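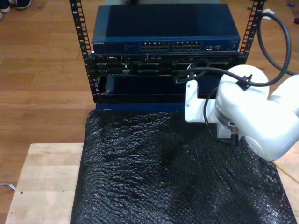

Bruit de la baie informatique dans le placard du couloir : qui paie, et surtout qui dort ?

Posté par Fitriani Tarigan

Bonjour à tous,

Je loue depuis juin un deux-pièces au-dessus d'un petit cabinet comptable. Charmant, lumineux, parquet d'époque. Ce que l'annonce ne précisait pas, c'est que le placard technique du palier, mitoyen de ma chambre, héberge le réseau du cabinet. Ça souffle jour et nuit. Le bailleur, qui possède aussi les bureaux, me répond que c'est « un bruit de fond, comme la mer ». J'ai grandi au bord de la mer, je vois bien la différence.

J'ai déjà essayé :
les bouchons d'oreilles (je n'entends plus le réveil non plus)
déplacer le lit (il bloque maintenant la porte de la salle de bains)
un courrier au bailleur, en lettre simple, resté sans suite

Un artisan de chez Durkero m'a fait un devis de 3 489 euros pour doubler la cloison. À ce prix-là je peux aller dormir à l'hôtel un bon moment. Est-ce à moi de payer ? Et y a-t-il quelque chose à tenter avant de me fâcher avec tout l'immeuble ?

Merci d'avance.

Jörg Brinkmann
Membre depuis longtemps, 308 messages

Bonsoir,

Gardez vos 3 489 euros. Un locataire n'a pas à financer l'isolation d'un mur contre un équipement qui sert au voisin, surtout quand le voisin et le bailleur s'entendent si bien. Le bailleur vous doit la jouissance paisible du logement, et la mer n'y change rien.

Dans l'ordre, je ferais ceci. D'abord tenir un petit carnet : date, heure, durée, portes ouvertes ou fermées. C'est fastidieux et on se sent vite un peu maniaque, mais un médiateur adore les carnets. Ensuite, refaire le courrier en recommandé avec accusé de réception. La lettre simple a ceci de commode pour celui qui la reçoit qu'il peut ne jamais l'avoir reçue. Enfin, si rien ne bouge, le conciliateur de justice. C'est gratuit, il suffit d'être patient.

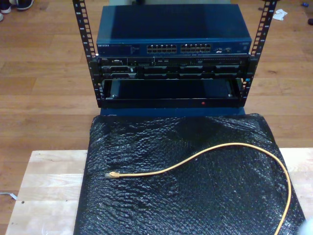 Pendant ce temps, descendez parler au cabinet, de préférence avec un gâteau. Dans ce genre d'installation, c'est souvent un seul ventilateur encrassé qui fait tout le vacarme, et le dépoussiérage coûte le prix d'une bombe d'air sec. Demandez aussi si le meuble touche votre mur. Chez moi, un tapis antivibratile Bellex à 80 euros, glissé dessous par le voisin, a fait plus que six mois de correspondance – et je suis pourtant fier de ma correspondance.

Ne coupez rien vous-même, même à trois heures du matin. Surtout à trois heures du matin.

Ningsih Sembiring

Mettez un ventilateur dans la chambre, comme ça vous n'entendrez plus l'autre. Moi je dors très bien.

Amirul Chin

D'accord avec Jörg pour le recommandé, moins pour le gâteau (le mien a été mangé, le bruit est resté). J'ajoute deux choses.

Regardez votre état des lieux d'entrée. Si la visite a eu lieu en journée, avec la rue derrière, on ne pourra guère vous reprocher de n'avoir rien entendu. Et appelez l'agence départementale d'information sur le logement avant d'écrire quoi que ce soit : les juristes relisent votre situation sans vous facturer, et ils ont l'habitude des bailleurs poètes.

Pour la cloison, j'ai mis de mon côté une grande bibliothèque pleine contre le mur, 145 euros d'occasion. Ça n'arrête pas les vibrations mais le souffle est nettement plus sourd. Il faut des livres, par contre. Les bibelots ne servent à rien.

Fitriani Tarigan

Merci ! Je suis descendue ce matin, quatre-quarts en main. La secrétaire croyait que le bruit venait de chez moi. Le recommandé part demain.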